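30 January 2020

Laundry night, and I got through the whole basket! I know that's a silly thing to be thrilled about, but the cream basket has been sitting there half full since before the weekend and I'd started stepping around it like furniture. So after supper I put the radio on, pulled everything up onto the gray top, and went at it.

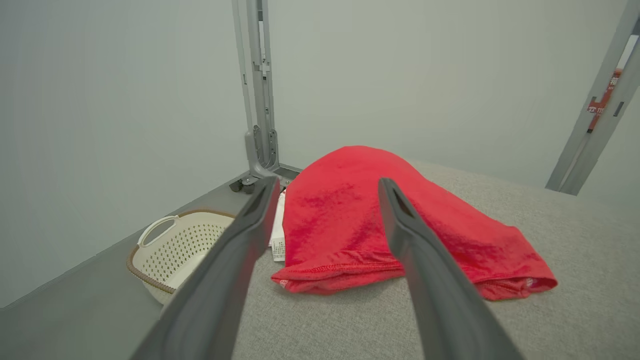
The trick (I got this from Grigore Sandu at work) is to fold on something soft. I always used the kitchen counter, and things slid all over the place. Upholstery grips! Sleeves stay where you put them. I did the T-shirts in thirds, then the pillowcases, then the socks, and I had 11 pairs matched before the news came on, which has to be my best ever.
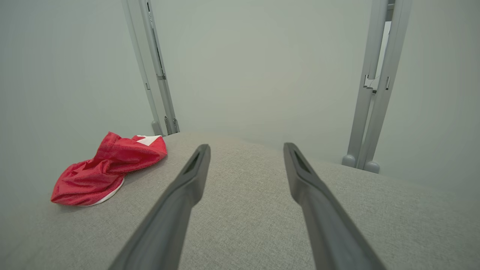 I do love doing the colors last. Everything white and beige goes by in a blur, and then you get to the good stuff. Red on that pale gray looks wonderful, even in a crumpled heap, and I nearly left it there just to have something bright in the room in January. I've wanted a red blanket since November, when I saw one in the window at Remis, and tonight pretty much settled it. Saturday, if the bus is running. 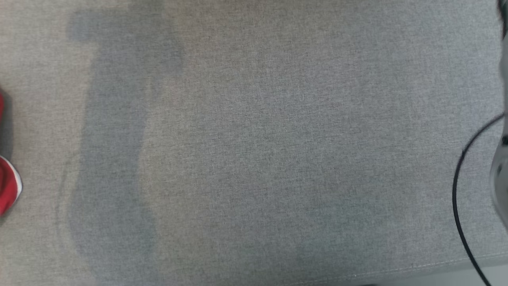

Also went over the fabric with the lint brush, both directions, and it came up so nicely. Two drawers now close properly. The towels are still in the machine, but they can wait for tomorrow. I'm having tea and toast and going to bed early with my book, and I've got clean pajamas to do it in!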